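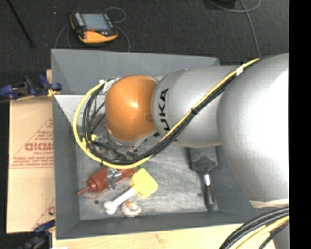
My aunt left the two of us nine acres outside Fedmont and no water, and my cousin Nabila wanted to hire a dowser. I said I would sooner hire a dog. She had already called him. He got out of his truck in a hard hat of a loud, glossy orange, the same orange as the round cap on the end of that big silver arm with UKA showing down its side, and I remember thinking that a man who finds water by magic has no need of a hard hat. What was going to fall on him out there? It was a field.

His name was Hastus. Just the one name, like a horse. He shook hands with Nabila and then with me, a bit longer with me, and said, "You're the one who doesn't believe in it."

"Did she tell you that?"

"No," he said.

She had, of course. She told me later she'd said it on the phone when she gave him directions, in the same breath as the part about the broken gate.

He charged $525, paid before he started. I asked what happened if the well came up dry and he said that had never been a problem. I asked whether it had never happened or had never been a problem. He said, "Afiq, right?" and went to get his sticks.

They weren't even sticks. They were two pieces of bent wire with the short ends stuck in the barrels of ballpoint pens, and one of the pens still said Landeg Savings on it. He walked from the road to the tree line and back with his elbows tucked in. The wires swung apart, swung together, swung apart. Nabila followed a few steps behind with her hands clasped like she was in church. I sat on the tailgate of his truck and looked at what was in the bed, and what was in the bed was a county map in a plastic sleeve with the neighbors' wells marked on it in red pencil.

I thought that settled it. I held the map up when they came back.

"Sure," said Hastus. "You'd want me to look at the map, wouldn't you?"

"Then what are the wires for?"

"The map tells me where other people's water is."

Nabila gave me the look she used to give me at our aunt's table when I asked what was in the soup. He put a stake in the ground near the old pear tree, wrote a number on it with a grease pencil, and drove away. The number was 229. Feet, we supposed. He hadn't said.

The drillers came in March from Todovham, two brothers who talked only to each other. I asked the older one what he thought of dowsers. He said they were fine. I asked if he'd ever drilled a dry hole where a dowser had put the stake. He said yes. I asked if he'd ever drilled a dry hole where a dowser hadn't. He said yes to that too, and could I move my car.

I had done some reading by then. Under land like ours there is water nearly everywhere if you go deep enough and don't mind paying by the foot. I explained this to Nabila while the rig was running, which meant I had to shout it. She shouted back that she knew that. She'd known it before she called him.

"Then why did we pay him?"

She pointed at her ear and shook her head.

They were at 180 by lunch and it was dust. At 200 it was dust. I had a folding chair and a thermos and I'm sorry to say I was enjoying myself. Some time after two o'clock the sound changed and the younger brother put his hand up, and gray slop came out of the hole, and then more of it, and then something you could have called water if you were in a good mood. The older one wrote in his book. I went over and read it upside down. He had written 231.

"Two feet off," I said.

"Two feet," said Nabila, and she sat down in the grass by the pear tree with her boots in the mud and cried, not very loudly. She had looked after our aunt for the last 30 weeks. I had come twice. The house had been carrying its water in jugs that whole time, from the neighbor's tap, and I knew who had carried them, though I hadn't thought about it as a thing with weight.

I got her the thermos. There was only the cold end of the coffee left and she drank it.

I still say he got it off the map. The nearest red mark was 225 and the one past that was 236, and anybody with a pencil could have landed in between. I worked it out on the back of the drillers' invoice and I showed it to her that evening. She read it all the way through, which was decent of her. Then she asked if I wanted to be the one to turn on the kitchen tap, once there was a pump, and I said I didn't care who did it.

The stake is in my garage. I pulled it up before the brothers could run it over. The grease pencil has mostly rubbed off, and if you didn't know better you could read the last number as a seven. Last week a man at work said he was buying land out past Landeg and did I know anyone. I told him the whole business was nonsense. Then he asked for the number anyway, and I had it in my phone.

Contact | Copyright 2026, all stories remain with their authors | Back to top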